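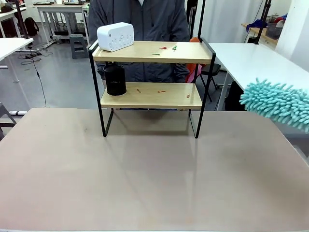 1/ Gripper comparison for the shelf dusting task, Trerumitz project, Sandgate lab. Two grippers, same arm, same duster, same two-tier shelf. Posting the results in one thread so I can link to it later.

2/ The task: sweep small bits off both boards without shifting the white box on top or the black container underneath it. Red and green bits go on the upper board, orange ones on the lower. Teal chenille duster for every run.

3/ Gripper A is the Owino, a parallel two-finger unit with flat rubber pads. Gripper B is the Badumov, three soft fingers, air driven. Both were already in the lab. We paid for them out of our own budget.

4/ We ran 200 trials, split evenly. I swapped grippers every ten runs so one of them didn't get all the good afternoons.

5/ A trial counted as a pass if all the bits were off the boards and neither the box nor the container had moved past its tape line on the overlay. Bits on the tabletop were fine. Bits on the floor were fine too, but I had to pick them up.

6/ Upper board first. Both grippers did well. There's open space above it and the arm can come in flat. The Owino was a bit quicker per sweep. I wouldn't choose between them on the upper board alone.

7/ Lower board is where they split. The duster has to go in from the side between the two boards, and the chenille grabs on the frame on the way past. With the Owino, the handle rotated in the pads when that happened. The head ended up pointing down and the next sweep missed the back of the board.

8/ The Badumov let the handle give a little and then come back. It still slipped, but less, and mostly along the handle. Slipping along the handle is easier to correct from the wrist camera than rotation.

9/ Downside of the soft fingers: they sag. With the duster held out level, the tip sat lower than the controller thought it did. I added a fixed offset and that covered most of it. The offset needs redoing whenever the air pressure gets changed.

10/ Second downside is noise. The compressor cycles all day. I moved it to the hallway and got a complaint, so it's back in the room with a blanket beside it (not on it, it needs the airflow).

11/ Cameras. The fixed view of the table was good for scoring and poor for control, as it only gives the one angle on the boards. Wrist camera was the reverse. Colour was a problem on both for the orange bits, which sit close to the wood under our lights. Red and green were found every time.

12/ Controller: position control only for the first block, then a force limit on the sideways axis. The force limit helped the Owino more than swapping pads did. I should have turned it on from the start. The first block is in the log but I've kept it out of the comparison.

13/ Things I tried that didn't help: grip tape on the handle (left glue on the pads), a foam sleeve (tore), closing the Owino harder (marked the handle, still rotated).

14/ What we're using for now: Badumov for anything between the boards, Owino for the rest of the kitchen and desk tasks. Changing over takes nearly 96 seconds with the quick coupler, so it's not a big cost.

15/ Next round is in July, with a printed collar on the handle so the Owino has something square to hold. Same shelf, same bits. If the collar fixes the rotation I'd be happy to go back to one gripper and turn the compressor off.

16/ Trial log and the offset values are in the project folder under May 24, 2021. Run 1423 in the log is a duplicate entry, please skip it.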